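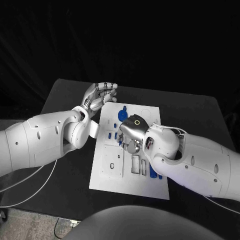
Two robot arms over a white board with blue parts.

Dress and Society, handout 3: Who decides what is correct?

Read the first chapter of Elínborg Juhl's Laxdal lectures before the seminar. Bring notes on paper.

A dress code is a rule about clothes that somebody is able to enforce. A fashion has no doorman. Most of the trouble in this topic comes from mixing up the two, and essays that do so lose marks.

Our main case is the Saseck assembly rooms, opened in 1795. The first rules ran to 10 lines and dealt mostly with boots, swords and the length of gloves. Subscribers paid for the season and could be turned away at the door if they ignored them. By the time the rooms closed, the list had grown to 40 lines, and hats alone took up a page.

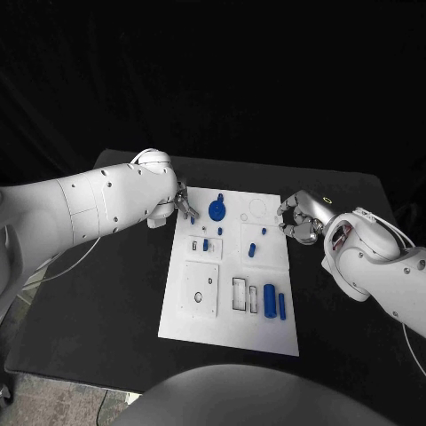 Jytte Egilsson reads the longer list as a sign of weakness: the people coming in no longer knew the habits of the set, so the habits had to be written down. Juhl disagrees. She points to the Gromenlow letters, where old members ask for stricter wording to keep out their own younger cousins.

For the seminar, choose one rule from the list and find out who could afford to keep it. Hired clothes count.

Essay plans are due by noon, one side only.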